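My daughter has stalled on her reading scheme – stay on the level or skip ahead?

Posted by Lamai Limsakul in Early Reading & Home Learning

Hello all, first time posting so be gentle! My daughter is in Year 1 and her school uses the Zomari readers, the ones with the coloured bands and the little word list inside the back cover. She flew through the first few bands and I was feeling very smug about it. Then in November she moved up to the next one and everything stopped. She can read the words, more or less, but she sighs, she slides off the chair, and by page five she's making up her own ending and it's usually about a horse.

Her teacher wants her to stay put until she can read 20 of the trickier words on sight. I can see the sense in that, but we've now had the same book about a ferry home 3 times and I think I could recite it in my sleep. My sister says skip the band completely and let her pick from the library. My mother says more flashcards (my mother always says more flashcards). 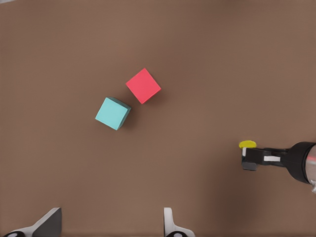

We do our reading after tea, which might be part of the trouble, as she's tired by then and so am I. Mornings are hopeless, we can barely find shoes. I've tried doing alternate pages with her and that does help a bit, but then I worry I'm doing half the work and the record book says she's read the lot.

So my real question is, has anyone gone off the scheme for a while and come back to it? Did the school mind? And does anyone know if the Namodgate library still does the ticket where you can take out a whole bag of early readers?

Man-sik Byun

We had exactly this with my son, same age, different scheme (his was called Tradholm and the stories were even duller, I promise you). What I'd do is keep the school book but cut it right down. Four pages, then stop, even if she's in the middle of a sentence about the ferry. Write "read to page 4" in the record book and don't feel bad about it. His teacher was perfectly happy, she only wanted to know what he'd really read.

Then have a completely separate book that's for fun and that you read to her. Something miles above her level with chapters in it. Mine wanted the same one about a lighthouse every night for weeks and I noticed he started following along with his finger when he thought I wasn't looking. I never asked him to read any of it.

On the 20 words, we stuck them up the stairs – one on each step, and he had to say it before he could tread on it. It took ages to get to bed but he learned them. You do run out of stairs, so the last few went on the bathroom door.

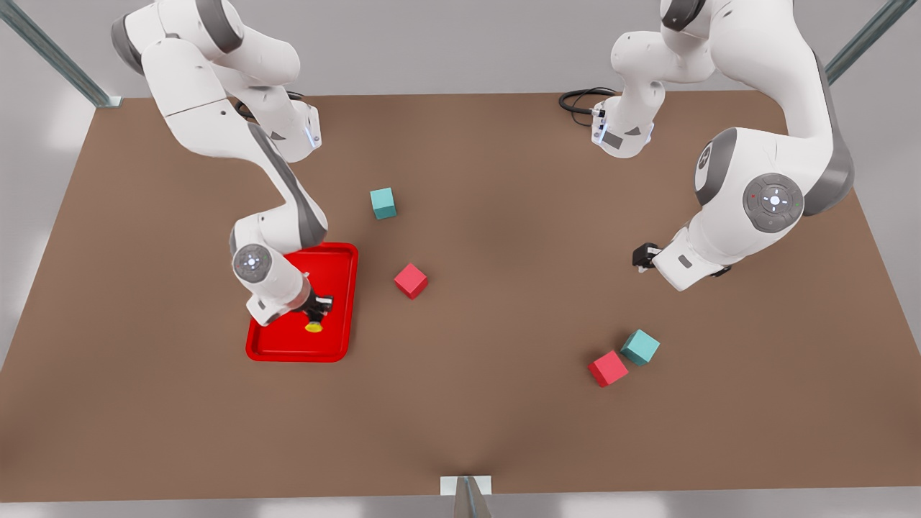
Table with coloured cubes, a red tray and two robot arms

One more thing on alternate pages. I wouldn't worry that you're doing half. When you read your page she's hearing how it ought to sound, with the pauses and the voices, and then her own page comes out less like a shopping list. Write "shared reading" in the book if it bothers you.

I don't know about the bag ticket I'm afraid, we're not near you.

Thammasiri

just skip it. mine missed a whole band and was fine. library ticket is still going, up to 20 books i think but ask at the desk, they changed the machine

Lamai Limsakul

Thank you both! Four pages tonight and no sliding off the chair. She still put the horse in but she read the rest properly first. I'm going to have a word with her teacher about the shared pages and I'll ask at the library when we're next in town. We've only got 3 stairs (split-level flat) so the words are going along the hall instead.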